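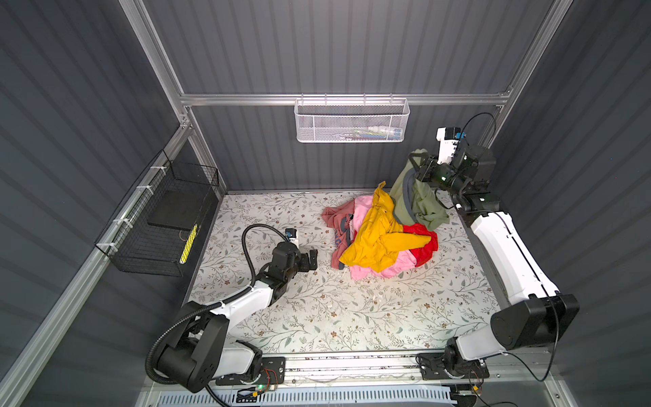 The quarterly meeting of the Health and Safety Working Group was held at the Ultness site on Monday, August 21, 2023, with the Darnurano site joining by telephone. Manual handling was taken as the first substantive item, at the request of the Clamus site. The group considered how soft, shapeless loads should be treated in the assessment form, which at present assumes a box with two lifting points. A pile of mixed clothing on a patterned mat, with coral and light pink garments lying over one another, was used as the reference load. It was agreed that such a load has no fixed centre of gravity and that the form should allow the assessor to record this in words.

1. Minutes of the previous meeting
The minutes of the July meeting were accepted with one correction. Under item 4, "hearing tests" should read "hearing checks by questionnaire". No tests were carried out in that period.

2. Matters arising
The revised lone working procedure has been issued to all sites. Swai has asked whether the procedure applies to staff who open the building before the main shift. It does, and the wording of section 2 will be changed to say so.
The replacement of the anti-fatigue matting at Clamus is outstanding. The supplier has confirmed the size but not the delivery date. Carried forward.

3. Manual handling assessments
The current form was introduced before bagged and loose goods were handled in any quantity. Assessors at two sites have been entering estimated dimensions for loads which have none. The group agreed the following changes:
— the dimensions field becomes optional;
— a new field, "load changes shape when lifted", is added with space for comment;
— the reach distance is to be measured to the far side of the load and recorded in centimetres.
Existing assessments remain valid until their review date. Darnurano asked for the changes to apply to pushing and pulling tasks as well. This was not agreed. Those tasks use a separate form, and any change to it will be looked at when that form is next reviewed.

4. Skin health
The skin check scheme at Clamus has been running since the spring. Of the 321 staff invited, nearly 10 per cent reported dryness or soreness of the hands. Most of these work in areas where gloves are changed several times a shift. The occupational health provider recommends a trial of cotton liners and a change of hand cleaner at the wash stations. The trial will be limited to the packing area. The cost of liners is within the site budget.
The group noted that the questionnaire does not ask about hand washing outside work. The provider considers this acceptable for a first check — any case that is followed up is asked the question at interview.

5. Noise
The survey at Swai found three positions above the lower action value and none above the upper. Hearing protection is to be made available at those positions. The site asked whether the compressor could be moved outdoors. An estimate is to be obtained before the next meeting. The Ultness survey is not due until the new extraction plant has been commissioned.

6. Health records
Records for leavers are held in two systems, on paper at Darnurano and electronically elsewhere. There are 1,000 paper files to be transferred. Scanning will be done in batches by date of leaving, oldest last. Access will be restricted to the occupational health provider and the records office. Line managers will continue to receive a statement of fitness only, with no clinical detail.

7. Training
Refresher training for assessors will include the revised handling form. The session will last half a day and will be held at each site in turn, with no more than 5 assessors attending at once.

8. Any other business
Clamus reported that the first aid room door does not close fully. Passed to site maintenance.
Swai asked that papers be sent out a full week before each meeting. Agreed.

Actions
Ultness: amend the handling form and section 2 of the lone working procedure.
Clamus: obtain delivery date for matting; start glove liner trial.
Swai: issue hearing protection; obtain compressor estimate.
Darnurano: begin transfer of paper records.

The next meeting will be held at Swai, on a date to be confirmed.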